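Bench Cell Inspection Checklist, with Comments
Site: Cledurley, repair floor
Cell: Jemus, desktop tower line
Filled in by: Urmila Prajapati
Month: October
Copies to: floor lead, Bunting office

Purpose of this check

The yearly safety check on the cell is due, and the Bunting office has asked for a second thing on the same form: an opinion on which chores the arm can be left to do by itself and which still need a person at the bench. I have put the safety items first and the chore items after. Marks are OK, FIX or HOLD. HOLD means do not run that step unattended until the comment is cleared.

Section A. Area and guarding

A1. Floor marking complete on all open sides of the cell. OK
Comment: Repainted over the summer. Still sharp.

A2. Walkway clear. FIX
Comment: Two pallets of towers waiting for intake were parked across the line when I arrived. They were moved while I was there. Intake needs its own spot, and I have asked for this before.

A3. Emergency stop reachable from both standing positions. OK
Comment: Tested from both. Arm held its position and did not drop its load.

A4. Warning sign posted at eye level. OK

A5. Lighting adequate for hand work. OK
Comment: Bright enough. The operators say glare bothers the vision system more than it bothers them, see C3.

Section B. Arm and gripper

B1. Mounting bolts torqued and marked. OK
Comment: Paint marks line up on every bolt.

B2. Gripper screws and pivots free of play. OK
Comment: Slight roughness in one pivot when moved by hand with power off. Clean and recheck next month.

B3. Finger tips undamaged. FIX
Comment: One tip is worn smooth on the inside face. It still holds a memory module but slips on screw heads. Spare set is in the Balia drawer.

B4. Cables secured and clear of joints through full travel. OK
Comment: Ran the arm slowly to both ends of its range and watched the cable the whole way. No rubbing.

B5. Speed limit set for shared work. OK
Comment: Limit is locked behind the supervisor code. Two people have the code, and it should stay that way.

B6. Hours on gripper since last service. OK
Comment: Meter is under the 3000-hour service mark. Book the service now anyway. The last one took longer to arrange than to do.

Section C. Work surface and workpiece

C1. Table rails clean, no loose screws in the grooves. FIX
Comment: I took out 7 screws with a magnet pickup. They come from drive brackets, and they roll. Add a sweep of the grooves to the end-of-shift list.

C2. Fixture plate fixed to table, no rocking. OK
Comment: Pushed at each corner. Solid.

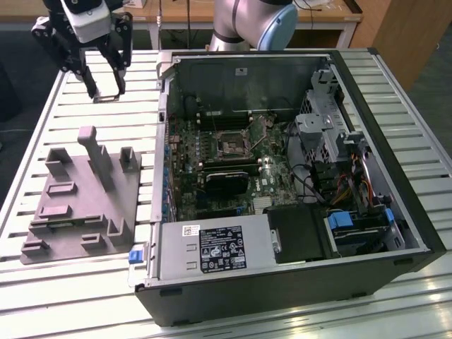

Item C2 and Section D: fixture plate and open tower on the slatted table, side panel off, CPU socket empty.

C3. Vision system finds the case without help. HOLD
Comment: Ran 33 placements with the lights as normal. It found the case outline every time but lost the power supply label twice when light came off the metal. A person had to nudge the case and restart. Until there is a diffuser over the table, someone stays with it.

C4. Workpiece disconnected from power before loading. OK
Comment: Unplugged at intake and tagged. Operators check the tag again at the bench. Keep both checks. The machine has no way of knowing whether a supply has been given time to discharge, so this remains a human job.

C5. Static protection in use. FIX
Comment: Wrist strap present, but the clip had come off its ground point. Reattached. The arm's own ground path tested good.

Section D. Can it do the chore yet?

For this section I watched each step with the speed limit on and wrote down what an ordinary operator would need to know. I did not time anything. Most of the towers on this line open up much the same way, so I used the regular stock and did not pick easy ones.

D1. Taking the side panel off.
With a person standing by. It manages when the latch moves freely. A sticky latch makes it pull harder until the force limit stops it, which is the correct behavior, but then the case has shifted and has to be set again.

D2. Lifting out memory modules.
Yes, provided the tabs at the ends are open. It is gentle and it repeats well. This is the best thing the cell does.

D3. Removing an expansion card.
With a person standing by. The pull itself is straight. Opening the clips at the rear panel is the part that fails, and an operator does that faster with a thumb.

D4. Unplugging power and drive cables. HOLD
No. Cables sag, cross over each other and sit differently in every case. The arm took hold of the wrong bundle on two tries and I stopped it on the second. I would not let this run even with a person nearby until the grip force for cables is set separately.

D5. Releasing a drive with a plastic latch.
With a person standing by. Older latches are brittle. A person feels one start to give and backs off. The gripper does not.

D6. Handling near the CPU socket. HOLD
No. The contacts bend easily and a bent one scraps the board. Keep the fingers out of that area in software, and have the zone checked whenever a new case model is taught.

D7. Sorting removed parts into bins.
Yes. Reliable, though slow. Drives and cards went where they should. Loose screws are beyond it with the worn tip.

Actions

1. Replace gripper fingers before the next full shift.
2. Mark a parking spot for intake pallets.
3. Fit a diffuser over the table, then repeat C3.
4. Replace the ground clip. The spring is weak and it will come off again.
5. Lock out D4 and D6 in the program menu.
6. Add the groove sweep to the end-of-shift list.

General comment

The cell is safe to run attended once the fingers are changed. It is a fair helper for memory and sorting -- that frees one pair of hands for the cable work, where we are short. I would not plan a shift around it alone. Bunting asked whether it could strip a tower overnight with the floor empty, and on what I saw the answer is no for this year.

Next check: after the diffuser is in. Send me the C3 results and I will come back to sign it off.

U. Prajapati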